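**Sep 17, 2026 – Letdale workshop, hand teleoperation, bin task**

Work continued on the lid task for the Jitex demonstration set. The arm was driven by remote control throughout, with the operator wearing the Ansah glove. Hand guiding was not used, as the wrist controller is still awaiting its new settings from Rarkurdale.

A total of 21 demonstrations were recorded. Of these, 2 were rejected at review: in one the glove lost tracking during the approach, and in the other the operator paused long enough for the recorder to time out. The remainder have been copied to the shared drive under the current task name.

Operators are reminded of the following:

- Begin each demonstration with the palm facing down and the fingers extended.
- Approach the lid slowly. Fast approaches are difficult to trim afterward.
- Hold still for three seconds at the end before releasing the pedal.

Finger lag remains noticeable on the outermost digit. The glove was recalibrated once before lunch, and the offset was smaller in the afternoon – though still larger than the value logged in January. The cause has not been established. The complete set now stands at around 4,000 demonstrations across all tasks, and any change to the calibration file should therefore be noted here before it is applied.

The next session will keep the small cream bin with its lid starting in the upright position. Start positions on the table are to be varied more widely than they were today.
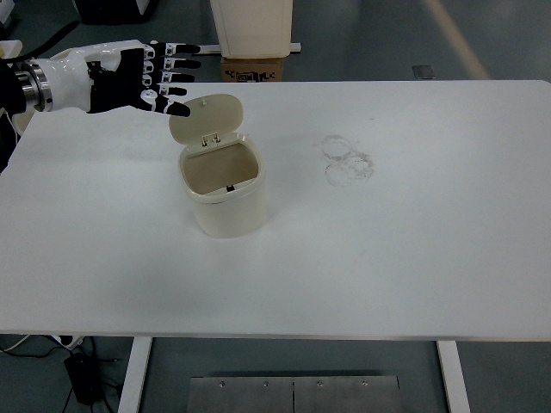
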